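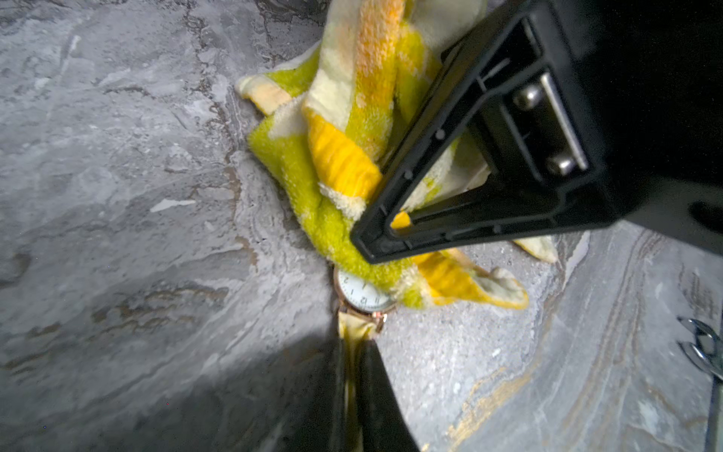

Notes > House > Water

7 min read

May — Fathima Mondal

The towels came out of the machine stiff again in March, and I decided to measure the water before buying another bottle of anything. I had been adding detergent by eye for years. The house is on a municipal supply fed mostly by wells, and the kettle grows a white crust, so I knew the water was hard. I did not know how hard, and every dosing table on every detergent box starts by asking.

I used a drop-count titration kit. You fill a small vial to the line with cold tap water, add an indicator that turns it pink, then add titrant one drop at a time, swirling, until the color goes to blue. With my kit each drop stands for one grain per gallon. Test strips are cheaper and give you a band of color that could be any of three values depending on the light over the sink. For laundry a strip is good enough to tell soft from hard. I wanted a number.

The number was 18 grains. One grain per gallon is 17.1 milligrams per liter as calcium carbonate, so that comes to 308 mg/L. Anything over 180 is usually called very hard. I repeated the test from the laundry tap, the kitchen cold tap, and the outside spigot, and got 18, 18, and 19. The spigot reading was probably me overshooting the end point.

What hardness does in a wash is simple enough. Calcium and magnesium ions bind to part of the surfactant, mostly the soap-type and anionic parts, and take it out of service. Some of what forms is insoluble and stays on the cloth. Detergents carry builders to tie up the minerals first, but the builder in a normal dose is sized for moderate water. Past that point you can add more detergent, which costs money and is harder to rinse, or add a separate softening agent, or treat the supply.

Terry cloth shows the problem sooner than flat weaves. The loops have a lot of surface, they trap rinse water, and they stand up or lie down depending on what is stuck to them. A pillowcase with the same load of residue feels like a pillowcase.

The test towels

I set aside four white cotton bath towels bought at the same time, all Atora, all with the hems intact. The tag gives a weight of 525 grams per square meter, which I did not check. Three went through different treatments and one was left alone as a reference. The washer is a front loader with a warm setting that I measured at 104 degrees with a probe thermometer in the drum at the end of the fill.

Towel A got a normal wash with the dose from the "hard water" line on the detergent box, up from the "medium" line I had been using.

Towel B got the medium dose plus sodium citrate, 30 grams, in the drum with the load.

Towel C got a soak first: hot water in a bucket, washing soda and a little citrate, overnight, then a normal wash with no detergent at all, to see what came out.

Towel D was the reference and got what it had always gotten.

All four were line dried in the basement on the same rack, because a dryer tumbles the loops upright and hides the result. I ran A, B, and D for seven cycles each over most of a month. C was soaked once and then joined the B loads.

Results

A improved slightly. The hand was a bit less harsh along the middle and no different near the hems. The rinse water was noticeably foamier when I stopped the cycle and drew some off, so I was leaving detergent behind in exchange for the minerals.

B improved steadily, with most of the change between the second and fourth cycles. After that I could not tell one wash from the next.

C changed the most, and at once. The soak water was gray by morning. The towel dried softer than B ever got and also felt thinner. I assume some of the thickness I was used to was residue, although a single towel is not much to assume from.

D did not change.

Softness by hand is a poor measurement, so I also did an absorbency check. Put a drop of water on the dry cloth from a pipette held an inch above, and time it until the bead is gone. I took five drops per towel and used the median. D took 9 seconds. A took 6. B took 2. C took the drop as fast as I could work the stopwatch, which I logged as under 1. Anjana Mridha, who used to run a textile lab and is my cousin's neighbor, pointed out that I should have rotated the positions so I was not always testing the middle panel. She is right, and I have not gone back to do it.

Fabric softener

I left it out of the test on purpose. Liquid softener deposits a cationic coating that makes the loops slide past each other. It feels good and slows absorption, and in hard water it goes on top of whatever is already there. I used the last of a bottle of Gendar on a fifth, older towel out of curiosity. Pleasant hand, 14 seconds on the drop test.

Vinegar in the rinse is the usual home remedy. It dissolves carbonate scale and will shift some residue. I stopped using it because the washer manual warns about acid and the door seal, and citrate in the main wash does the job at a pH the rubber does not mind.

Treating the supply

I got one quote, from Kováčik, for a whole-house ion exchange softener with a bypass for the kitchen cold line. It came to $2,709 installed, before salt. Citrate at 30 grams a load is pennies, so for laundry alone the softener would never pay for itself here. The water heater might change that sum. I plan to flush the tank and look at how much scale comes out before deciding.

For now the citrate lives in a jar on the shelf over the washer with a scoop cut down to the right volume. The other towels are going through the soak two at a time, since that is what fits in the bucket.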